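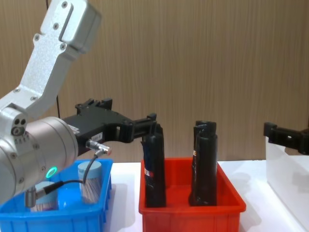

Dovville Community Help
Print this page | E-mail this page
Posted in November by Myung-ja So
Reading time: 2 minutes
Viewed 2,893 times

Sorting small upright items into red and blue bins

Our office maintains a shared supply table on which small items are kept in two plastic bins, one red and one blue. Staff members have been instructed to sort by color, but the rule is applied inconsistently. Dark items are generally placed in the red bin. Pale blue items are placed in either bin, and clear cups have no assigned place at all. Guidance is requested on a rule that can be stated in one line and posted at the table.
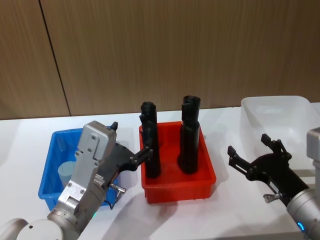
The bins are similar in size, and neither has a lid. Replacing them is not under consideration this year.

Setiawan

It is recommended that the posted rule name the bin first and its contents second: "Red — black items. Blue — light blue and clear items." Clear cups should be listed by name, as a rule based on color alone does not cover them. Tall pieces should be set upright with a space between them, so that one may be lifted without disturbing the next. Where a pale item is found in the red bin, it should be moved to the blue bin before anything further is added.
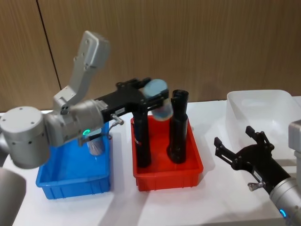 The same order should be followed each time the table is cleared: black items first, then light blue, then glass. Glass should be placed last and kept near a corner of the bin. Our department adopted this arrangement at the Trorent building and has retained it.

Rekier

Labels work. We put one on each bin and the questions stopped. I would also wipe the bins out when they are empty.

Print this page | E-mail this page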